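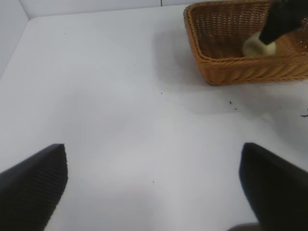 Irstead Manipulation Group
Minutes of the regular meeting, Apr 14, 2024

Present: Irstead group, Rikik (by video), one observer from Costa
Apologies: Altulen software side

1. Minutes of the last meeting

Accepted with one change. Under item 3, "grip force" should read "grip width". The group had not agreed to log force at that point.

2. Basket task: results so far

The two-arm basket set now stands at 962 demonstrations. Of these, 38 were thrown out on review, mostly for dropped frames on one wrist stream. The rest have been passed to Rikik for training.

Rikik reported on the first policy trained with both wrist views. It was compared with the older policy, which used the overhead view only. Each was run for 24 trials with the basket moved between trials. The two-view policy did better when the basket was turned at an angle to the table. With the basket square to the table there was little to choose between them, and the meeting agreed not to claim a difference there.

There was a long discussion about what counts as a success. Rikik had scored a trial as good if the object ended up in the basket. Irstead had been scoring it as good only if the basket also stayed where it was. It was agreed to use the stricter rule from now on and to rescore the earlier trials from video. The numbers will not go into the draft until that is done.

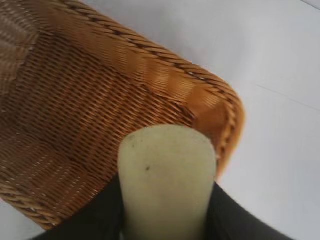

Wrist view at the rounded corner of the basket, item 3.

3. Corner approaches

Most of the failures under the stricter rule happen near the corners. When the gripper comes in close to the wall, the weave takes up most of the wrist view and there is very little table left to judge position from. Rikik's view is that the policy loses track of the rim at this point. Irstead thinks it may be a timing problem – the wrist stream lags the joint readings, and the lag matters more when the arm is moving quickly. Blur in the weave in some of the wrist frames would fit either explanation.

Two tests were agreed:

Slow the final part of the approach and leave everything else the same.
Keep the speed as it is and correct the time stamps before training.

They are to be run separately. A suggestion to do both at once to save a day was not supported.

Costa asked whether a plain plastic tub would be easier. It probably would, but the woven basket was chosen for its uneven surface and the meeting saw no reason to change it partway through. A tub could be added later as a second container.

4. Labelling

The labels for "release" are not consistent. Some labellers mark the moment the fingers start to open and others mark the moment the object is clear. The guide will be changed to say the first. A batch of 14 demonstrations will be labelled twice to see how well people agree. If agreement is poor the whole set will need another pass, and Costa would need notice to find the hours.

5. Housekeeping at the bench

Small specks keep turning up on the white table. They have not affected any results that we know of, but the table will be wiped at the start of each session and this added to the start-up sheet. Finger surfaces to be checked for marks at the same time.

6. Write-up

Altulen sent comments on the outline in writing. They would like the method section to come before the hardware section and more detail on how the two arms are kept in step. Agreed. The aim is still to have a full draft in October – the rescoring has to be finished well ahead of that.

7. Actions

Irstead: rescore earlier trials under the stricter rule; run the slow approach test; update the start-up sheet.
Rikik: correct time stamps and retrain; send out the trial videos.
Costa: revise the labelling guide; arrange the double labelling.
Altulen: redraft the section on two-arm timing.

8. Other business

The shared drive is nearly full. Raw video from the rejected demonstrations may be moved to the archive but is not to be deleted.

Next meeting to be set once the retraining has finished.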